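Shop > Bedroom > Platforms and Steps > The Curkell

The Curkell Bedside Platform
Last updated: May 9, 2022

$278, bare pine, made to your height

I get more emails about the Curkell than about everything else in the Clundolus shop put together, so I've rewritten this page and tried to put all the answers in one place. If you've read the old version, the price is the same and so is the wood. The part about height is new, and please do read that part!

So, the Curkell is a plank platform that sits on the floor right up against the side of your bed. You push it in until it touches, and the top comes out level with your mattress, or close to it. I made the first one for my sister-in-law Jeanie Halliday, who had a low bed in a big room and wanted somewhere to lay out clothes and park a breakfast tray without buying another nightstand. She ended up sitting on it more than anything. Then her neighbor wanted one, and off we went.

It's light pine, unfinished, with the planks running lengthwise along the top and thick boards down the sides. I leave it bare on purpose. I sand the top and the edges, but I don't oil it or wax it, and that means you can stain it, paint it or leave it alone and let it go that honey color pine gets after a few years of daylight (my favorite, for what it's worth). Knots are part of the deal. If you really can't stand knots, write to me first and I'll pick through the stack for calmer boards.
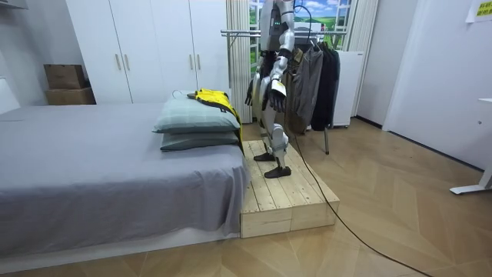
The Curkell in unfinished pine, pushed up to a low white bed base. Gray sheet, two sage-green pillows.

I like it best with plain bedding. Gray and a soft green both sit nicely next to pale wood, and a smooth sheet that hangs down over the side of the mattress hides the line where the two meet. I don't sell the bedding, sorry — I've been asked about the green pillows a lot. Any shop with a decent linen aisle will have something close.

Now, height. Measure from the floor to the top of your mattress with the sheet on and with somebody sitting on the edge. Mattresses squash, and a platform made to the unsquashed number will stick up a little once you're in bed. Send me both numbers and I'll split the difference, which has worked well so far. The tallest I'll build is 18 inches. Past that I'd want to change how the inside is braced, and then it's a different piece (ask me about the Urquhart, it's taller and has a step).

The rest of the facts, quickly. It weighs 77 pounds, so get a friend to help you carry it in. Felt strips for the bottom come in the box, and I'd put them on before it goes anywhere near a wood floor. It arrives in one piece, already screwed together, so check your stairs and your door frames. We had one come all the way back from an apartment in Zisthorpe with a very tight landing, and I felt terrible about it. If your way in is narrow, tell me and I'll make it in two halves that bolt together from underneath, no extra charge.

For cleaning, use a barely damp cloth and dry it right after. Bare pine drinks up coffee like you wouldn't believe. A ring will usually sand out by hand with fine paper, going with the grain, but put a coaster down and save yourself the bother.

I build these one at a time, and the wait is three weeks right now. It stretches in October, when everybody seems to redo their bedroom at once.

You can send it back within a month if it hasn't been stained or painted. Made-to-height pieces count too, I just ask you to cover the shipping.

— Catriona Buchanan

Comments

Rory Forsyth
Had mine since the winter. Solid as anything, doesn't creak. I did the measuring without anyone sitting on the bed and it's a touch high, so yes, listen to her on that.

Viktória Szabó
Would it work at the foot of the bed, or only along the side? Our room is long and thin.

Catriona Buchanan
Viktória, it works at the foot just fine! Give me the width of your bed and I'll cut the length to match.

Finlay Kinnear
I painted ours white and used two coats of primer. The knots still came through a bit. Next time I'd use the knot sealer first.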